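# About Ondach

We look after big plain rooms and let people use them. That's the whole business really.

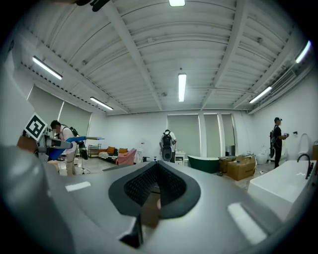 ## How it started

Kirsten Damgaard needed somewhere large to lay out curtains. Proper stage curtains, the heavy kind, for a theatre job. Every hall she rang had fixed seating or a carpet you weren't allowed to put pins near, or it was a sports hall and the badminton people had it until late. In the end she took on the ground floor of the old Grirkari building on a short lease, did the curtains, and had most of the lease left over.

So she put a card up in the paint shop. Large room, plain, bring your own stuff. A dance class rang first, then a man with a tent to mend, then a choir that wanted to walk about while they sang. The short lease turned into a long one and here we are.

We now have four rooms in two buildings. Over 600 bookings last year, which was a bit of a surprise to us and a lot of sweeping.

## The rooms

All plain, all different sizes, named after the buildings because we couldn't agree on anything nicer.

**Grirkari Ground** - the original and still the biggest. Floor space is what people come for. Level access from the street, double doors, so long things come in without a fight.

**Grirkari Upper** - same building, up the stairs. Quieter. No lift, sorry, we've asked the landlord and we'll keep asking. Good for reading groups, rehearsals, anything you can carry in your arms.

**Goltum Long** - longer than it is wide, as you'd guess. People who roll out fabric or paper like it. So do people learning to juggle. The heating takes a while to get going in December so book the half hour before if you feel the cold, we don't charge for it.

**Goltum Small** - takes 20 sitting down, fewer if you want to move. Has the good kettle.

Goltum is at 41 Nilsuwan Road, round the back, green gate. Grirkari is the one on the corner opposite the tyre place. Please check which one you've booked before you set off!! Happens most weeks.

## What we mean by plain

We keep fixed furniture out of the middle and decoration to nothing much. No theme, no mural. People ask if we could make it more welcoming and the answer is that you do that bit yourselves, and then take it home with you. A children's party, a quilting day and a first aid course can all follow each other in the same room and none of them has to work around somebody else's idea of nice.

Folding tables and stacking chairs live in the stores. Take what you need. Put them back the way you found them - chairs in short stacks, tables on their long edge, the wobbly one at the back so it doesn't get picked first.

There's a broom, a wide mop, two dustpans and a step stool in each store too. The step stool is not a ladder.

## Who uses us

Regulars at the moment: two dance classes, the choir (still), a kite club, the costume people from three different amateur groups, a woman who restores rugs, a stroke recovery exercise group in the mornings. Plus one-offs. Somebody laid out a whole family tree on lining paper once and walked their aunties round it.

We don't do club nights or anything with amps much past tea time, the flats next door have been patient with us and we'd like to keep it like that. No paint on the floor, no glitter at all, anywhere, ever. We are still finding the last lot.

Food is fine if it's cold or comes in hot from home. There's no proper kitchen in either building, just sinks and kettles and a fridge at Goltum that hums.

## Bringing your things

- Unload at the double doors, then move the car. The bay is shared.
- Bags and coats along the wall or on the hooks in the passage, not by the fire exit.
- Leads taped down if they cross where people walk. Tape is in the drawer, use the cloth kind, it peels off cleaner.
- Anything with small feet or a sharp base wants a bit of carpet under it. Offcuts in the store.
- Leave ten minutes at the end for sweeping. Everyone forgets this, then the next lot are stood in the passage.

Storage between sessions - ask. We've a couple of cages at Grirkari and there's normally a waiting list. We can't look after things left lying about, and lost property gets kept for a month and then goes to the charity shop. Currently holding a lot of single gloves and a very nice flask.

## The people

Small team. Kirsten still does the bookings and most of the worrying. The rest of us open up, lock up, fix taps, answer the phone in between. If you ring and it sounds like we're up a stepladder we probably are, leave a message and we'll get back to you the same day if we can.

We all started as hirers, which helps. We know what its like to turn up with a car full of boxes and find the door locked, so someone is always there at the start of a first booking to let you in and show you the lights. The lights at Grirkari are not obvious. Left hand switch does the right hand side. It's on the list.

## Money

Hourly, same rate daytime and evening, a bit less if you book a run of sessions. Community groups pay the lower rate, just tell us who you are, we won't ask for a pile of paperwork. Prices are on the bookings page and they include the heating, tables, chairs and use of the kettle. Tea bags too if there are any.

Cancel the day before and there's no charge. On the day itself we charge half, unless it's snow or something awful.

## Come and have a look

Best way to decide if a room suits you is to stand in it. Drop us a line first so we know you're coming, bring a tape measure and pace it out. Mornings before ten are easist at Grirkari, late afternoon at Goltum. Mind the step by the green gate.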